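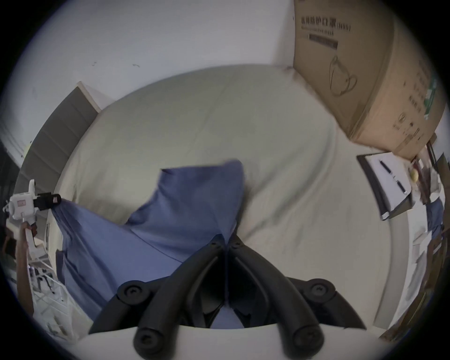
Why does one finger stop closing all the way after a long session?
Most often a pivot cap has backed out and the linkage binds.

trip_phan: Mine jammed at fold 39 and dropped the cloth. Tightened all the caps, jammed again after 13 more.

skarnilley58: Then it's grit in the joint. Clean it first – tightening makes it worse.

marlies_l: Disagree. Ours was clean and still stuck. A cap was 2 mm out.

trip_phan: Cleaned it this morning. Still sticks, but less. Ordering new caps.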